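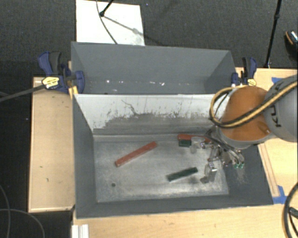
Yard Signs and Banners: Making Them Last Through November

Most of the signs our neighborhood puts out in an election season are thrown away long before they need to be. These tips come from a few seasons of patching signs in Heather Cosgrove's garage.

Setting a wire stake

Push the stake in by its bottom crossbar with your foot, never by the top. If the ground is baked hard, pour a jug of water on the spot the night before. In gravelly soil, make pilot holes with a long screwdriver and a mallet. Leave 4 inches between the crossbar and the lower edge of the sign so the string trimmer can get under it.

Stopping the flutter

A corrugated plastic sign that slides up and down on its stake will crease in the first real wind. Run a zip tie through the sign on each side, one inch in from the edge, and snug it around the wire. Don't pull it tight enough to dent the plastic. Hamish Ellery uses garden twine and gets the same result, though he has to retie it after heavy rain.

Cleaning

Lukewarm water, a drop of dish soap and a soft cloth. Skip the scrub brush. Window cleaner will lift the ink on some signs, so try it on the back corner first if you must use it. Tree sap comes off with a little cooking oil, then soap again to get the oil off.

If someone has gone over a sign with marker, rubbing alcohol on a cotton ball works on some printing and ruins other printing. Test a corner. Spray paint is a lost cause. Turn the sign inside out for a yard sale.

Fixing a crease

Lay the sign flat on a towel and put a second towel over the crease. Stack heavy books on top and leave it for 2 days. A stiff crease down the middle won't vanish, but you can slide a length of straightened coat hanger into one of the flutes as a splint.

Banners

Vinyl banners tear at the grommets. Before hanging one, put a square of clear repair tape on both sides of each corner, then cut the hole back open with a craft knife. Use bungee cords at the corners if the banner faces the wind - rope has no give. Roll it for storage with the printing on the outside. Folding leaves white lines that stay.

Getting them in

Check your town's rule on how soon after the vote signs must come down, and on how far back from the sidewalk they have to be. Pull stakes by rocking them side to side. Wipe off the dirt, rub rusty spots with steel wool, and bundle the stakes with an old bicycle tube.

Store signs flat, off the floor, out of the sun. We keep 100 of ours on a shelf above the freezer, with cardboard between the ones that were still tacky from tape.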